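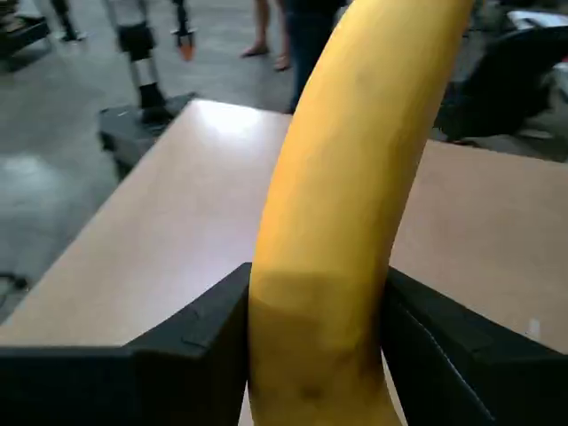
FOOD & DRINK

Print | E-mail

The Last Lunch Counter on Zarnow Street

By Lakmal Chowdhury

The banana split at Björklund's costs more than the grilled cheese, and the woman behind the counter would like you to know this before you order it. She has had arguments. A man once sent one back on the grounds that he had eaten the same thing in 1974 for sixty cents, and she told him to go back and get it there.

Björklund's opened as the lunch counter of a dime store. The dime store became a shoe store, then a place that sold phone cases, and is now an office for a company called Nustus, whose employees wear lanyards and order their soup to go. The counter stayed put through all of it, owing to a lease so badly written that three sets of landlords have given up trying to read it.

There are 6 stools. There used to be more, but the far end was lost to a freezer. The freezer hums in a key that regulars claim to find soothing, and it holds, by my own greedy estimate, a winter's supply of strawberry.

I came to write about the decline of the American lunch counter, a subject on which magazines like this one can be relied upon to sigh every few years. The trouble is that Björklund's was full. It was a wet Monday in January and I stood by the coat hooks for the length of two pie slices, holding my notebook and looking, I'm told, like the health inspector.

When I finally sat down I had the split. It arrives in a glass boat with three scoops, two sauces, and a cherry the color of a stop sign. The fruit is cut to order, and the kitchen won't use one with brown spots, which go into the bread. The bread is better than the split. I wouldn't say so at the counter.

Last spring a chain named Farkex offered to buy the name and put it on 200 airport kiosks. The offer letter is taped up next to the pie case, where someone has corrected the spelling of Björklund in red pen, 5 times.

The soup on Mondays is split pea. Get there before noon.

Print | E-mail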